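Home | Property | Lending | Tenure | Glossary | Index

Shared-equity mortgage

Print this page | E-mail this page

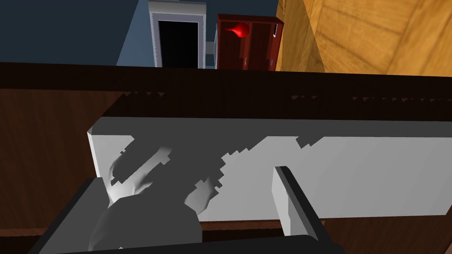 Computer-rendered view of a dark brown wooden cabinet with a pale grey drawer liner.

A shared-equity mortgage is a form of home finance in which a second party pays part of the purchase price of a dwelling and receives, in place of interest, a share in its later value. The second party may be a bank, a public body, a housing association or a private fund. The buyer holds the legal title and lives in the dwelling. The contribution is normally secured by a charge ranking behind that of the main lender.

The arrangement differs from shared ownership, under which the occupier buys a portion of the property and pays rent on the remainder. It also differs from a guarantor loan, in which a third party promises to meet a shortfall but puts in no money at the outset.

Structure

The purchase price is divided between the buyer's deposit, a first mortgage and the equity contribution. The first mortgage is repaid by instalments in the ordinary way. The equity contribution carries no monthly payment in most schemes, though some apply a yearly fee after an initial period. It falls due when the dwelling is sold, when the first mortgage ends, or on the death of the last remaining borrower.

The sum due is worked out from the value of the dwelling at that time. Where the provider's share of the value equals its share of the original price, the contract is called proportional. Where the provider takes a larger share of any gain than it put in, the contract is called geared. Geared contracts are more common among private funds. Some of them limit the total return by means of a cap.

Falls in value are treated in different ways. Under a full-risk contract the provider bears its part of the loss, and the sum due may be less than the sum advanced. Under a protected contract the buyer must return at least the original contribution. The second type is treated as an ordinary debt in some legal systems and may come under consumer credit rules.

Valuation and improvements

Most contracts require a valuation by an independent surveyor, paid for by the owner. A valuation usually stays in force for a fixed number of months, after which a new one must be obtained if the sale or repayment has not been completed.

Work carried out by the owner raises the question of who should benefit from the added value. Extensions, new heating systems and loft conversions are often left out of the calculation if the provider agreed to them in writing beforehand. Decoration, fitted furniture and routine repairs are generally not left out. Poor upkeep may be dealt with in the opposite way, the surveyor being told to value the dwelling as though it were in fair condition.

Partial repayment

Owners may be allowed to buy back the provider's share in stages, a process known as staircasing. Contracts commonly set a smallest permitted step and require that the first mortgage be free of arrears. Each step calls for a fresh valuation and a legal fee, so that small steps are costly in relation to the share gained.

Local schemes

The Bramodano scheme was set up by the town's housing office for buyers without an earlier home in the district. It supported 862 purchases before it was closed to new applicants. Contracts were proportional and full-risk, with a yearly fee of 2 per cent of the original contribution from the sixth year.

In Zirnier a similar plan was run by the lender De Luca. It made 201 advances, all of them geared, and allowed a longest term of 14 years. Owners who reached the end of the term without selling were offered a conversion to a standard second mortgage. The Junitz fund took over the remaining contracts in June of the plan's final year and left their terms unchanged.

Criticism

Objections to shared-equity lending concern cost and clarity. In a rising market the sum due may exceed what would have been paid on an ordinary loan of the same size, and the owner cannot know the final figure in advance. Owners may also find it hard to move, as the remaining equity may not cover a deposit on a dwelling of equal value. A further objection is that such schemes add to demand without adding to the number of homes.

Supporters point to the lower monthly outlay and to the sharing of losses under full-risk contracts.

Last revised: 2022-09-10

Related articles
Deposit (house purchase)
Guarantor loan
Negative equity
Second charge
Shared ownership
Staircasing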